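Lultedport Fabric Swap FAQ

What can I bring?
Clean cloth, scarves, remnants, odd strips. Max 9 pieces each. No pillows pls.

Do I need to iron it?
No. Creased is fine, we fold evrything at the end anyway.

Where do I put my stuff?
On the green table, any free spot. Patterned and plain can go together. 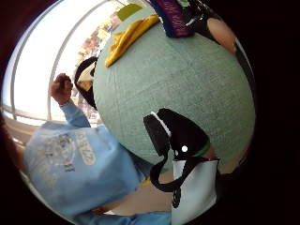 Yellow cloth and a purple and navy patterned piece on the table.

Can I take more than I bring?
Yes, up to 3 extra. After 6 pm take what you like.

Leftovers?
Go to the Dandembridge swap in July. Drop off there to if you missed ours.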